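Wodgate Weekly: Editorial Meeting, Celebrity Desk
Minutes, November

Present: Fathima Siriwardena (chair), Obaidul Gamage (minutes), staff writers, picture desk, web production. Apologies received from the legal reader, who sent written notes.

1. Minutes of the previous meeting
Accepted with one correction. In item 4, "season finale" should read "midseason finale." The online copy has been amended.

2. Awards season schedule
The chair presented the posting schedule for the winter ceremonies. Arrivals galleries open when the first guest reaches the carpet and close 40 minutes after the telecast begins. Late arrivals go into the party gallery. Captions must give designer credits only where a stylist or the label has confirmed them in writing. Unconfirmed credits are to be left blank.

The best-dressed poll will run with a single vote per reader. The two-vote option used last year produced duplicate entries that had to be removed by hand.

Agreed: schedule adopted. O. Gamage to circulate the shift list.

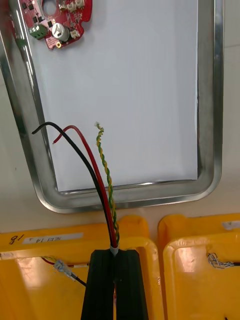

3. Baby and engagement coverage
Legal's notes were read out. The desk may report an engagement on the basis of a statement from either party or a representative. A ring seen in a photograph does not meet the standard and may be reported only as a ring seen in a photograph. The headline must match. Three drafts held over from last month fail on this point and are to be rewritten or dropped.

On pregnancies, the rule is stricter. Nothing runs before the family or a representative has confirmed. Reader comments that speculate are to be removed.

A writer asked whether a "like" on a social media post counts as confirmation. The chair ruled that it does not.

Agreed: legal's notes to be added to the desk guide as section 2.

4. Burnthorpe reunion special
The network has offered a set visit and one group interview with the cast of Burnthorpe. Conditions: no questions on salaries, no questions on the recast role, and copy held until the trailer is out at 9 a.m. Eastern. The chair does not accept the condition on the recast role, as the subject was raised publicly by the show's own producers. She will reply to that effect.

Length is set at 900 words for the main piece, with a separate "where are they now" gallery. The gallery is not to repeat biographical text from the main piece.

Action: F. Siriwardena to reply to the network. Picture desk to request archive stills from the first season.

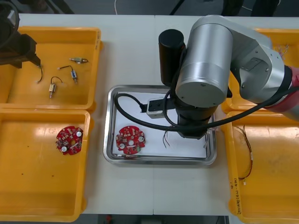 5. Picture budget
Agency spending is over plan. The largest single cost was the Amirov wedding set, bought on an exclusive basis and matched by a competitor within the day. Exclusive purchases now need the chair's approval before an offer is made. Street-style sets may still be bought by the picture desk up to a limit of $80 per set.

Sheikh Pictures has proposed a flat monthly rate. The rate covers premieres and airport arrivals but excludes private events. Terms are to be compared with actual use over the past quarter.

Action: picture desk to report at the next meeting. 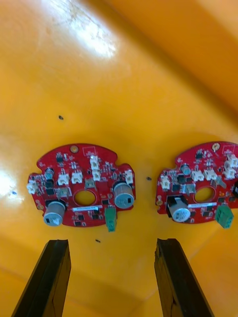 6. Corrections
Two corrections were logged. A guest at a film premiere was identified as the lead actor's sister and is his publicist. A birthday post gave the wrong age. Both pages have been updated and carry a note at the foot. Ages are to be checked against the desk file before posting.

7. Any other business
Slideshow load times were raised by web production. Deferred.

The meeting closed at 11:40 a.m.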